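März, abends

Heute früh um sechs aufgewacht, noch dunkel. Kaffee gemacht und den Rest vom Brot gegessen. Danach das Regal im Flur leer geräumt, das ich seit dem Umzug nach Stestomthorpe vor mir herschiebe. Drei Kartons waren noch zugeklebt. In einem lagen Vorhänge, die an kein Fenster hier passen, im zweiten Kabel, im dritten das Spielzeug.

Die Vorhänge kommen weg. Die Kabel habe ich sortiert, bis ich keine Lust mehr hatte, etwa bei der Hälfte. Der Rest liegt in einer Tüte unter der Treppe.

Beim Spielzeug habe ich länger gebraucht. Die Formen gehören eigentlich zu einem Steckkasten, aber der Kasten ist beim vorletzten Umzug kaputtgegangen, und seitdem fliegen die Teile einzeln herum. Ich wollte sie für die Spielgruppe in Fasstead fertig machen, die ab nächstem Monat wieder einen Raum hat. Also warmes Wasser, etwas Spülmittel, eine alte Zahnbürste. Die genoppten Flächen sind mühsam, in den kleinen Vertiefungen setzt sich alles fest. Die Sterne waren am schlimmsten, wegen der Ecken zwischen den Zacken. Die glatten Seiten der Zylinder gingen mit dem Lappen.

Ich hatte überlegt, alles in die Spülmaschine zu tun. Bei Fludness im Laden hat man mir aber davon abgeraten, weil sich dünner Kunststoff bei den hohen Programmen verzieht. Ob das bei diesen Teilen stimmt, weiß ich nicht. Von Hand hat es keine halbe Stunde gedauert.
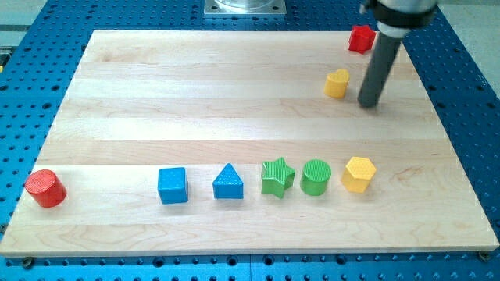

Mittags nur Suppe. Dann saß ich doch wieder bei den Formen und habe sie hin und her geschoben. Erst nach Farbe, Blau zu Blau und Grün zu Grün, dann nach Form. Nach Form geht es schlecht auf. Der grüne und der rote Zylinder gehören dann zusammen, die beiden Sterne auch, aber das Herz steht allein, und das gelbe Sechseck passt auch nirgends richtig dazu. Für die Gruppe ist Farbe wahrscheinlich einfacher. Die ganz Kleinen greifen ohnehin zuerst nach Rot, jedenfalls war das letztes Jahr so.

Ich muss noch einen Beutel nähen. Stoff ist da, das blaue Leinen vom Sommer, ein Reststück von 1000 mal 200 Millimetern. Einmal quer gefaltet und an den Seiten zugenäht wird das ein schmaler, tiefer Sack. Lieber wäre mir etwas Breiteres, weil die Kinder sonst alles auskippen müssen, um an das unterste Teil zu kommen. Vielleicht nehme ich doch einen der Vorhänge. Dann hätte der wenigstens einen Zweck. Kordel fehlt.

Am Nachmittag kurz raus, den Weg hinter dem Sportplatz entlang bis zur Brücke und zurück. Windig, die Wiesen stehen noch unter Wasser. An der Bushaltestelle hängt ein neuer Plan, die 638 fährt jetzt nur noch stündlich. Das heißt, ich muss nach Fasstead entweder viel zu früh los oder komme zehn Minuten zu spät. Ich habe mir die Zeiten abgeschrieben und den Zettel an den Kühlschrank gehängt.

Zu Hause lag die Abrechnung von Macaraeg im Kasten, 782 für Heizung und Wasser. Mehr als erwartet. Ich habe sie zweimal durchgelesen und den Posten für die Wartung nicht verstanden, der stand letztes Mal nicht drauf. Morgen anrufen, am besten vor neun, später kommt man nicht durch.

Danach weiter am Regal. Das unterste Brett ausgewischt und die Schuhe dort eingeräumt, oben Mützen und Schals in die zwei flachen Körbe. In der Mitte ist jetzt Platz für die Sachen, die mit nach Fasstead sollen: die Formen, die Bilderbücher, die Decke, wenn sie aus der Reinigung zurück ist. Bei den Bilderbüchern muss ich noch durchsehen, welche ich behalten will. Das mit den Fischen gebe ich nicht her.

Die Kartons habe ich flach gedrückt und an die Haustür gestellt. Einer war unten feucht, wohl noch vom alten Keller. Am Inhalt war nichts zu sehen.

Abends Kartoffeln mit Quark. Rücken tut weh vom Bücken. Noch zu erledigen: Kordel kaufen, Macaraeg anrufen, Reinigung fragen, Tüte mit den Kabeln durchsehen. Jetzt ist es halb elf, ich gehe ins Bett.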